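December, bench notes, equipment plan for next quarter

Carrying on from the list Hinata Honda left on the shared drive. Items still open: replacement finger plates, second pair of hand-held grippers, cable management, bags and small goods for the packing tasks.

Grippers. Quote from Tatier came in at 2,315 per pair, cables included, calibration jig not included. Drotness has not answered the second email. At the Tatier price we can afford one extra pair this quarter and nothing else of any size. I would still take it. With a single pair, every repair stops all collection, and Aino Honkanen's schedule has no slack in it before the arm arrives.

Finger plates. Two styles in use now, the pale gray triangular one and the flat metal one with the punched holes. Should settle on one per task before ordering spares. The plates for the Nindo mount have a different bolt spacing, so do not buy those on price alone. Minimum order is 9. 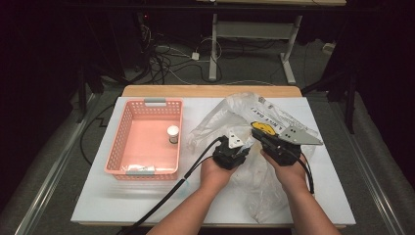
Bag handling with both hand-held grippers, basket at left.

Clear plastic bags are the hard case for the plates. The film folds up under the fingers and there is little for a flat surface to bite on. Before paying for a custom plate I want to try softer pads on both sides. Pad sheet is 59 from the usual supplier and can be cut on the bench. If that does not help, ask Javier for a price on the ribbed version, short run.

Cables. The present ones are thick and lie across the board or hang down beside the forearm. Options:
- lighter cable, same connector, needs a check on voltage drop
- overhead support with a spring balancer, 400 for the pair installed
- leave as is

Leaning toward the balancer. It can be moved to another table, and the cable stays standard. Need to measure clearance above the table first. Floor wiring under the back table should be tied up in the same job, one cable tray and a box of ties, charge to general supplies.

Consumables. Bags and small containers wear out or get crushed and should have their own line. Last quarter they went under "misc" and could not be traced afterward. Baskets last well, no order.

To do:
Hinata: chase Drotness once more, then drop them
Aino: confirm arm delivery and whether its flange takes the current plates
Me: order pad sheet, measure clearance, ask Tatier what the jig costs on its own

Order of purchase if the budget is cut: pads, gripper pair, balancer, spare plates.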